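Cuaderno de taller, célula 2. Noviembre, 9:40

Retomo la tarea de los engranajes donde quedó. La pregunta de fondo sigue siendo la que nos hizo Darmont al encargar la evaluación: qué chores de banco se le pueden dejar ya a una máquina sin tener a una persona mirando. Lo de "chores" es de ellos; en adelante pongo "tareas menudas". Recoger piezas, ordenarlas, montarlas en su eje, limpiar la mesa al terminar. Las domésticas van en la otra hoja (doblar paños, vaciar escurridor) y las comento al final.

Estado de la célula: dos brazos, pinzas de dos dedos impresas, cámara en cada muñeca. Controlador Clurkitz, versión sin tocar desde la última entrada. Política entrenada con 150 demostraciones teleoperadas. El conjunto de prueba es el de Quan, sin modificar: engranajes de plástico, perfil de aluminio, pasadores metálicos en soportes translúcidos.

Procedimiento de hoy. Engranaje plano sobre la mesa, posición inicial libre dentro de la zona marcada en el plano. Un brazo coge, el otro se queda de apoyo y solo entra si hace falta recolocar. Tiempo máximo por intento, 60 segundos. Se considera éxito el engranaje asentado en el pasador y la pinza retirada. Si la pieza queda apoyada encima del pasador sin entrar, se anota como "parcial" y no suma.

10:15. Calibración de muñecas. La izquierda venía desviada 5 mm en X. Corregido y guardado. Conviene repetirla después de cada cambio de dedos; la última vez se nos pasó y perdimos media tanda buscando el fallo en la política.

Primera observación: el agarre por el cubo central sale mejor que el agarre por el borde. Por el borde, los dientes finos dejan poco contacto útil y la pieza pivota al levantarla. Por el cubo, los dos dedos quedan a lados opuestos de un cilindro y la pieza se centra sola si el cierre es lento. El inconveniente es que los dedos tapan el agujero a la cámara de la misma muñeca, y el último tramo del descenso se hace casi a ciegas. La vista del otro brazo compensa en parte.

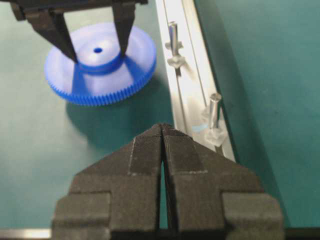

Vista desde la muñeca del brazo de apoyo. Puntas del otro brazo a ambos lados del cubo del engranaje azul; a la derecha, el perfil con los dos pasadores.

Nota sobre iluminación. El disco del engranaje refleja mucho y en la imagen parte de la cara se va casi a blanco. El detector de Skinura aguanta bien el azul saturado, pero en la zona quemada pierde contorno y estima el centro desplazado hacia el lado en sombra. Los pasadores dan un problema parecido: brillos a lo largo de la varilla y un soporte translúcido que el sensor de profundidad lee mal. Probar con difusor antes de tocar nada en el software.

11:30. Tanda de la mañana terminada. Resumen cualitativo, los números van a la hoja de cálculo:

— Coger el engranaje: fiable. Los fallos se concentran en posiciones muy pegadas al perfil, donde el dedo exterior no tiene sitio para bajar.
— Llevarlo hasta el pasador: fiable, lento. La trayectoria da un rodeo que una persona no daría.
— Asentarlo: irregular. Con el agujero tapado, la política tantea en espiral. Si a la segunda vuelta no entra, casi nunca entra después, y se consume el tiempo en repetir el mismo movimiento.
— Detectar que ha fallado: mal. Abre la pinza y se retira igual con la pieza asentada que con la pieza inclinada encima del pasador.

Este último punto me parece el importante para el informe. Una persona con poca práctica también falla al asentar, pero nota en los dedos que la pieza baila y la vuelve a empujar. Aquí la medida de fuerza existe (corriente de motor, ruidosa) y no la estamos usando para decidir. Propuesta: umbral sencillo sobre la corriente en el último tramo y, si no se ve el escalón esperado, volver a la posición previa y reintentar una sola vez. Nada aprendido, una regla fija. Quiero ver cuánto se gana con eso antes de pedir más demostraciones.

12:10. Desgaste de dedos. Los cantos empiezan a redondearse y el dibujo de las capas de impresión se nota al tacto. De momento no cambia el agarre sobre plástico. La previsión era aguantar 1,000 ciclos por juego; vigilar. Si se cambian, recalibrar (ver arriba).

15:20. Tanda de la tarde con el segundo brazo autorizado a intervenir. Resultado mixto. Cuando el engranaje queda pegado al perfil, el brazo de apoyo lo puede separar con la punta y el otro lo coge limpio. Eso funciona y resuelve buena parte de los fallos de la mañana. El coste es que los dos brazos se estorban en el espacio encima del perfil y el planificador de Clurkitz para uno de ellos con demasiado margen. Hubo paradas largas sin peligro real de choque. Bajar el margen de separación en esa zona, solo con velocidad reducida.

Apunte sobre tiempos. El ciclo completo con un solo brazo, cuando sale bien, sigue siendo bastante más largo que a mano. Para Darmont puede no importar si la célula trabaja de noche, pero entonces importa mucho más lo de detectar fallos: un engranaje torcido a primera hora bloquea el pasador hasta que llega alguien. Velocidad y supervisión no se pueden valorar por separado en el informe.

Comparación con la hoja doméstica, por encima. Los paños van peor que los engranajes en todo menos en una cosa: un mal doblado no bloquea el siguiente intento. El escurridor está a medio camino. Los vasos se cogen bien, salvo los transparentes, con el mismo problema de profundidad que los soportes de los pasadores. Si el difusor ayuda aquí, llevarlo también allí.

Respuesta provisional a la pregunta del encargo: clasificar y acercar piezas, sí, con la mesa preparada y alguien en la sala. Montar, todavía con supervisión. Limpiar la mesa al final no lo hemos probado con esta configuración y no voy a extrapolar de los vídeos de Quan, que usan otra pinza.

Pendiente:
— Difusor sobre la zona de trabajo y repetir la tanda de la mañana con las mismas posiciones iniciales.
— Regla de corriente en el asentado. Registrar la señal en bruto de todos los intentos, también los buenos.
— Margen de separación entre brazos, probar primero en simulación.
— Preguntar a Skinura si el detector admite máscara para zonas saturadas.
— Imprimir otro juego de dedos con la punta más estrecha. El actual deja poco margen junto al perfil.
— Pasar a limpio la tabla de posiciones; la columna de orientación está en grados en unas filas y en radianes en otras.

17:45. Célula apagada, brazos en reposo, registros copiados al servidor. El conjunto de Quan queda montado sobre la mesa, no mover el perfil.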